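Kesham Makers' Week: gallery

Posted March 2, 2026 by Marlene Toledo

Makers' Week ran for six days at the Broltbridge building in Kesham. We had 545 visitors over the week, a good few more than last time. These are notes from each of the displays, in the order you came to them from the front door. Thanks to Obed Asante for doing the rota and for finding the extra trestle tables.

1. Paper and card

Dzintra Lūse took the first bay with folded lampshades and boxes. She brought 13 finished shades and sold nine of them. The pattern sheets ran out early and more have been printed — ask at the desk.

2. Shiny things

The twisted gold-coloured piece hangs between the two grippers, over the grey marbled floor. The little blue block structure is further back on the left, with the red and orange piece next to it.
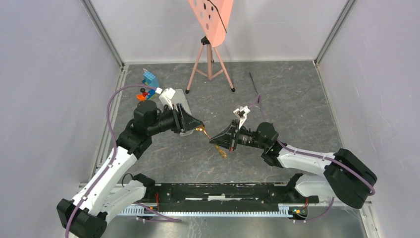

3. Model railway

Reinaldo Portela's Vemutside branch line, now with the goods yard finished. He has been at it for four winters and there is still no station roof. The layout comes apart into five boards and travels in the back of his van.

4. Mending table

Deming Hao and two helpers took in 123 items, mostly zips, lamps and toasters. Anything left behind is in the cupboard by the stairs and will be kept until the end of March.

Collection

The buckets raised £2,000 towards the new workshop floor. Honorato supplied the tea and cakes — the lemon one went first. Dates for the next Makers' Week will go up on this page.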